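*Course handout, Unit 4. Robot Software II: Perception and Planning in Simulation*
*Instructor: Elínborg Ravn. Laboratory supervisor: Malou Gunnlaugsson*

## Purpose of the unit

Students will write a perception node that receives images from a simulated wrist camera and returns a list of surfaces on which the planner may act. The node is tested in the Willetti simulator before any code is transferred to the Novik arm in the laboratory. Students are expected to have completed the transform exercises in Unit 3. Those who have not should do so before Tuesday's session.

## 4.1 Texture and geometry

A simulated scene is built from meshes, and each mesh carries a texture. The depth channel is computed from the mesh alone. The color channel is computed from the mesh, the texture and the lighting together. A plank pattern painted on a flat panel therefore produces strong lines in the color image and none in the depth image.

An edge detector applied to the color image will report three kinds of line:

1. Geometric edges, where one surface ends or meets another at an angle.
2. Texture edges, such as seams between boards and wood grain.
3. Shading edges, where a shadow begins or ends on a continuous surface.

Only the first kind may be passed to the planner. In the reference set of 551 frames, the baseline detector supplied with the course accepts a texture edge as a ledge in 78 frames. Submitted work must improve on this result without reducing the number of true ledges found.

## 4.2 Masking the gripper

The camera is mounted behind the gripper, and part of the gripper body remains in view. Its pixels must be removed before plane fitting. The Fonia library provides a function that projects the gripper model into the image from the current joint state. Students should call this function for every frame. A fixed mask drawn by hand will not be accepted, as it fails when the finger moves.

The mask should be widened by four pixels on each side. Where a ledge passes behind the finger, the two visible parts must be reported as one surface if their fitted planes agree within the tolerance given in the configuration file.

## 4.3 Repeated structure

Stacked ledges present a matching problem. Each resembles its neighbors, and the spacing in the image shrinks with distance or with the angle of view. A tracker that matches on appearance alone may shift by one ledge between frames and report a smooth but incorrect motion. The recommended method is to match in the world frame, using the arm's forward kinematics as the first estimate and the Snorradóttir filter to correct it.

Students should log the ledge index at every step. A sudden change of index across all surfaces at once indicates a shift error.

## 4.4 Work to be submitted

Each pair will submit the node, its configuration file and a report of no more than two pages. The report must include:

- the number of ledges found and missed in the reference set;
- one overlay of accepted edges on frame 522, with geometric and texture edges drawn in different colors;
- a short account of any case in which the depth and color results disagreed.

Code that does not run from a clean checkout will be returned unmarked. Questions about the simulator should be directed to Malou Gunnlaugsson during laboratory hours. Before running the detector, each pair should mark the geometric edges on a printed copy of the view by hand and keep the sheet for comparison with the overlay.
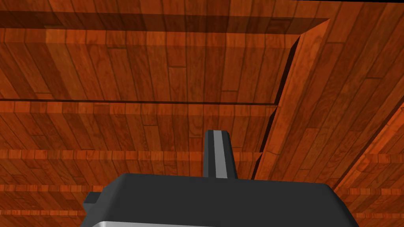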